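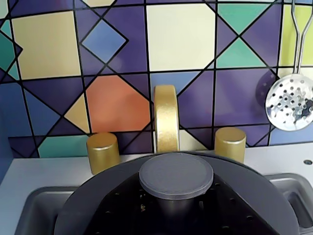

April
By the Household Advice Desk, Cesari

Practice Kitchens and the Salian Gripper Kit: Tips for Setup and Care

Cesari offers the Salian kit on loan and for purchase to training kitchens, schools and adult learning centers. The kit consists of a two-finger gripper, a mounting plate and a printed task book. It is intended for small, light kitchen items, and a toy kitchen is the recommended place to begin. The advice that follows was gathered during the loan period at our Skodcombe site.

Preparing the sink area

Choose a play sink with a fixed faucet. Taps that lift out of the counter will come away when a finger brushes against them. Check the screws in the countertop before each session and tighten any that stand above the surface.

Patterned backsplashes may remain in place. Staff at Skodcombe at first covered theirs with plain paper and later took the paper down, having found no difference in the results.

Hang ladles and skimmers to one side of the faucet, with the bowl facing the room. A thin wire handle is difficult for the gripper to hold and should be left until the later pages of the task book.

Colanders and other perforated pieces are best lifted by the rim. A fingertip can catch in the holes, and a caught colander will drag whatever is beneath it.

Working at the table

Keep the work surface pale and free of cloths. Dark items are then easy for the operator to find, although strong overhead lamps should be dimmed if the surface begins to glare.

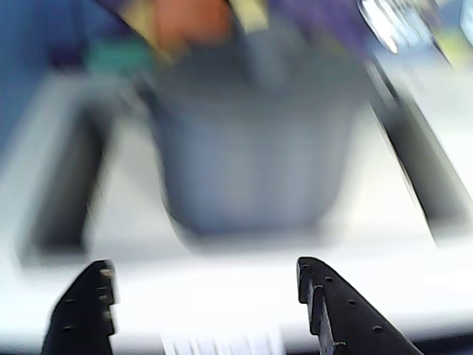
Move slowly when the fingers are near the table. The kit has 2 speed settings, and the lower one should be used for all pick-up tasks. Items heavier than 500 grams are outside the terms of the loan.

Larger containers should be set well back from the pick-up point, so that the arm can turn without touching them. Painted or metallic finishes on toy fittings scratch easily, and any contact should be entered in the session log.

Cleaning and storage

Wipe the fingers with a dry cloth after use. Do not immerse them. The small holes along each finger collect dust and crumbs, which a soft brush will remove. Fasteners should be checked after every 42 sessions with the Gruvow hex key supplied in the lid of the case.

Terms

The loan fee is $192 per term and includes delivery, the task book and replacement finger pads. Return shipping is paid by the borrower. Centers that decide to purchase may apply the fee toward the price of the kit. Requests for the coming term should be sent to the Skodcombe office before noon on the closing day listed in the loan form.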